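소롤리에 소개

반려견 산책길에 목줄이 풀려 버린 날, 고양이가 방충망을 밀고 나간 새벽, 이사 다음 날 열린 현관문. 소롤리에(Sorolier)에 걸려 오는 전화는 대개 이렇게 시작됩니다. 저희는 길을 잃은 반려동물을 찾는 일과, 찾은 동물을 집으로 돌려보내는 일을 합니다. 그리고 애초에 길을 잃지 않게 돕는 교육도 해요. 이 세 가지가 다 재미있고 다 어렵습니다!

시작은 동네 모임이었습니다. 두샨 트라이코브스키(Dušan Trajkovski)가 키우던 늙은 비글 '바소룸'이 어느 1월 저녁에 사라졌고, 이웃들이 손전등을 들고 나와 하천변을 따라 걸었습니다. 바소룸은 나흘째 되던 날 세차장 뒤편 창고에서 나왔어요. 집에서 걸어서 6분 거리였습니다. 모두가 멀리멀리 찾으러 다니는 동안 녀석은 바로 옆 골목에 있었던 거죠. 그때 함께 걸었던 사람들이 연락처를 나누었고, 다음 달에 고양이 한 마리를 같이 찾았고, 그다음 달에는 앵무새까지 찾았습니다. 모임에 이름이 필요해져서 붙인 것이 소롤리에입니다. 수색팀 이름은 당연히 바소룸 팀(Vasorum)이 되었고요.

지금은 상근 직원 4명과 수색 활동가 40명이 함께합니다. 활동가는 대학생부터 퇴직한 우편집배원까지 정말 다양합니다. 우편집배원 출신 활동가는 저희에게 보물 같은 존재예요. 어느 집 담장에 개구멍이 있는지, 어느 빌라 주차장에 고양이 밥그릇이 놓이는지 다 알고 계시거든요.

저희가 하는 일

실종 신고가 들어오면 먼저 전화로 이야기를 오래 듣습니다. 동물의 나이와 성격, 겁이 많은지, 낯선 사람에게 다가가는지, 마지막으로 먹은 것이 무엇인지까지 여쭤봅니다. 겁 많은 고양이는 가까운 곳에 숨어 꼼짝하지 않는 경우가 많고, 사람을 좋아하는 개는 누군가를 따라갔을 수 있어요. 그래서 전단지를 어디에 붙일지, 밤에 나갈지 새벽에 나갈지도 그 이야기를 듣고 정합니다. 보호자께서 울면서 전화하셔도 괜찮습니다. 저희도 같이 운 적이 많아요.

수색 첫날에는 집을 중심으로 반경 100미터를 샅샅이 봅니다. 보일러실, 차 밑, 에어컨 실외기 뒤, 계단 아래 창고를 하나씩 확인하고, 이웃집에는 벨을 눌러 마당을 봐도 되는지 여쭙니다. 범위를 넓히는 건 그다음이에요. 주변 동물병원과 지자체 보호소에는 사진과 특징을 정리해서 보내 드리고, 보호자께서 직접 방문하실 때 동행하기도 합니다.

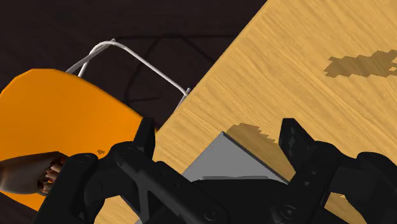
마이크로칩 이야기가 나오면 저희는 말이 길어집니다. 칩은 아주 작지만 그 안의 번호가 보호자의 연락처와 이어져 있어야 비로소 제 역할을 하거든요. 이사하고 전화번호를 바꾼 뒤 등록 정보를 그대로 두신 분이 생각보다 많습니다. 교육 시간에는 칩 스캐너를 다루는 법도 가르쳐 드리는데, 처음 해 보는 분들은 목덜미 한 곳만 급하게 대고 끝내곤 하세요. 한 손은 동물의 이쪽에, 다른 손은 저쪽에 두고 몸을 편안히 받쳐 준 다음 어깨와 앞다리 쪽까지 천천히 훑어야 합니다. 칩이 처음 넣은 자리에서 조금 옮겨 가 있기도 하니까요. 삑 소리가 나는 순간에는 매번 박수가 터집니다.

기데이 교실

어린이를 위한 기데이(Gidey) 교실도 저희의 자랑입니다. 게디미나스 유슈카(Gediminas Juška)가 맡고 있고, 초등학교와 도서관을 찾아가 길에서 혼자 있는 동물을 만났을 때 어떻게 할지를 아이들과 연습합니다. 쫓아가지 않기, 눈높이를 낮추기, 어른에게 알리기, 사진 찍어 두기. 아이들은 무척 빨리 배워요. 지난 학기에는 수업을 들은 2학년 학생이 놀이터 미끄럼틀 밑에 있던 시츄를 발견하고, 수업에서 배운 대로 옆에 쪼그려 앉아 기다리는 사이 친구가 어머니를 모셔 왔습니다. 그 시츄의 이름은 만두였고, 그날 저녁 집에 돌아갔습니다.

루르나리 게시판

루르나리(Rurnari)는 저희가 운영하는 실종·발견 게시판입니다. 찾는 분도, 발견하신 분도 무료로 글을 올리실 수 있습니다. 글이 올라오면 담당자가 털색과 지역, 날짜를 맞춰 보고 비슷한 글끼리 이어 드립니다. 발견 글에는 특징을 한 가지쯤 일부러 빼고 적어 주세요. 보호자를 확인할 때 꼭 필요합니다. 사례금을 먼저 보내라는 연락을 받으셨다면 송금하지 마시고 저희에게 먼저 알려 주세요.

함께하는 방법

수색 활동가는 언제든 모집합니다. 체력이 좋지 않아도 괜찮아요. 전단지를 편집하는 분, 밤늦게 게시판을 살피는 분, 보호자의 전화를 받아 주는 분도 모두 저희 동료입니다. 첫 활동 전에 기본 교육을 받으시게 되고, 처음 몇 번은 경험 많은 활동가와 짝을 지어 나갑니다. 편한 신발과 손전등만 챙겨 오세요. 간식은 저희가 준비합니다(사람 것도, 동물 것도요!).

사무실은 오전 10시에 문을 엽니다. 실종 신고 전화는 밤에도 받습니다. 방금 잃어버리셨다면 이 페이지를 더 읽지 마시고 바로 전화해 주세요.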